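Workshop notebook, glaze bench
2019-05-14

Opened the kiln before coffee and I'm so glad I did, because the Truritz ash glaze finally broke the way I've been hoping for since December. Where it runs thick in the foot grooves it goes a deep mossy green, and over the rims it thins out to a warm toast color. No crawling at all! The bowls on the lower shelf came out a bit drier than the ones up top, so I still think that shelf sits in a cool spot.

Batch was 2000 g dry, mixed with the rainwater from the barrel, sieved twice, then left overnight with the lid on. I skipped the bentonite this time and it settled hard at the bottom of the bucket. Took a good ten minutes with the paint stirrer to get it moving again. Bentonite goes back in next time, lesson learned (again).

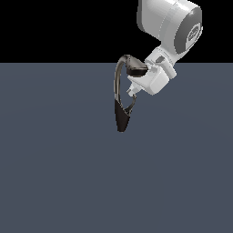
Whites and grays

The Wihongi white is still my favorite thing on the shelf and I'll fight anyone who wants to change it. Smooth, quiet, a little buttery where it pools. On the smooth body it stays bright, on the groggy body it goes slightly gray and you get tiny specks. Both are lovely. I dipped one row for a slow count of two and one row for four, and the longer dip is too much: it filled in the carved lines and I lost most of the leaf pattern on the small plates.

I sanded one test tile with 400 grit after firing to see whether a softer surface would suit it. It does! It feels like an eggshell now. Not sure I'd want to eat soup off it, but for a vase, yes please. Someone else should try it on a curved piece, my tile was flat and flat is easy.

Still to sort out: the pinholes on the mug handles. They only show up where the handle joins the wall, so I suspect trapped air or dust there. Wipe joins with a damp sponge before dipping and see if they go away.

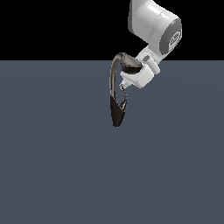 For the lidded jars I want a white that holds up on soft shapes. The first ones had hard corners and the glaze pulled back from every edge, leaving thin brown lines I didn't like. What I'm after is closer to the big white link on that arm, boxy but with the corners gently beveled, gray on the flank and bright along the top face. A bevel like that gives the glaze something to hang on to. I'll cut a new rib from scrap plastic and run it around the shoulder while the clay is still soft. The lids can stay as they are.

The Drirley slate slip also went on three tiles. One brushed coat is streaky, two coats are even, and over two coats the clear looks like deep water. So happy with this one. The test strip with more than 4000 g of clear made up in the big bucket used the same recipe as the small batch, and I can't tell them apart, so the recipe scales fine.

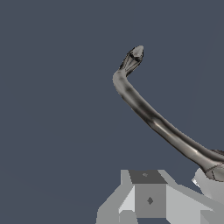
Gray on slate blue, with a bright streak along the curve.

Next firing: Taron clay only, same cones, and the lower shelf raised one post. Put witness cones on every shelf this time, including the back. Jars need another few days under plastic before they can be trimmed. Also we're nearly out of wax resist and the good fan brush has started shedding, so both go on the order list.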